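Ernora project: 794 examples collected, 800 is near

Since February the Prurklow group collects examples for Ernora, our learning system for handling things on a dining table. On 8 December 2019 the counter showed 823 recordings. After checking, 794 of them were good enough to keep, so we are now very close to the 800 which we promised to our partner Jollham for the first training.

Each recording is made by a person who guides the hand-held gripper through one small task, for example to take an object and to put it in a bowl or on a plate. Soft things are still the most difficult part of the work. They change their shape between the fingers, and the system must see many different grips before it can learn from them.
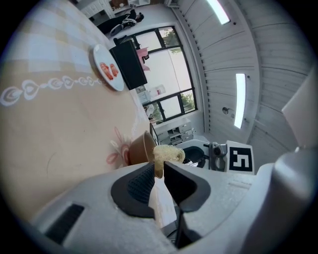
A soft, crinkled object between the two gripper fingers, with the table behind.

The next set will have 70 recordings with soft objects only, made in the Agyeman room. We ask everybody who records to move slowly when the fingers close, and to change the place of the bowl and the plate between two recordings. Please write also the name of the object in the list, in the same spelling every time. Free hours for recording are in the shared calendar.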